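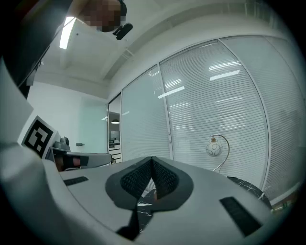 The stepped ceiling and pale green glass on the second floor at Rovthorpe.

Round table room opens at Rovthorpe

Anyone who has spent a winter squeezed into the old meeting corner at Rovthorpe will be glad to hear that the second-floor room is open at last, and after 30 weeks of dust sheets and patient neighbors it was lovely to see people in there on Saturday.

Ebbe Strömberg, who looked after the work for the building's owners, Arruda, kept the white walls and the stepped ceiling edge that so many longtime tenants are fond of. "I was talked out of lowering the ceiling three times, and I'm very glad I was," he told us over coffee. 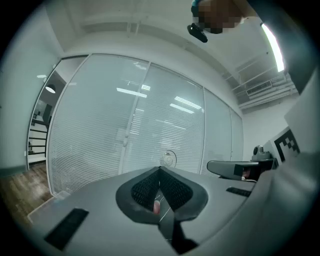

A glass partition runs across much of the room, with a long ceiling light above.

The glass was the part that people asked for most, as the old corner always felt a bit like a closet – a friendly closet, but a closet all the same.

The table has been the talk of the stairwell, too. It's round, so there's no head of the table to argue over, and its dark top with the fine white veins has already picked up plenty of compliments from the folks at Vokasent down the hall.
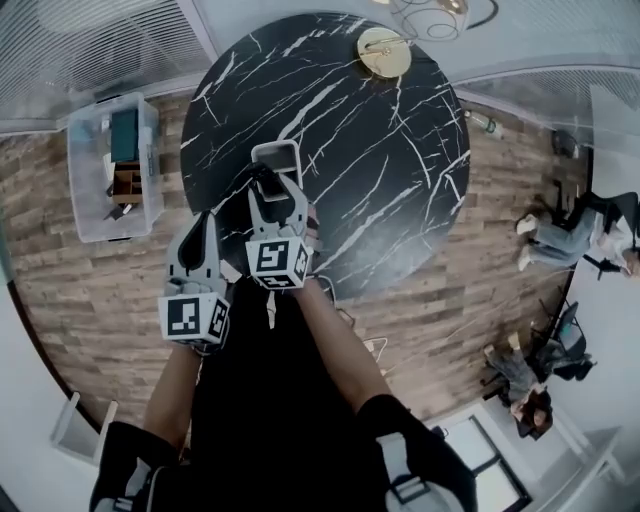 White veins branch across the black marble top, and wood-look planks in gray, tan and brown cover the floor.

Tenants can book the room for up to 3 hours at a time, from 7 in the morning, and the sign-up sheet is at the front desk. Outside groups are welcome as well – a full day costs $185, and Ebbe will gladly show you around first if you knock.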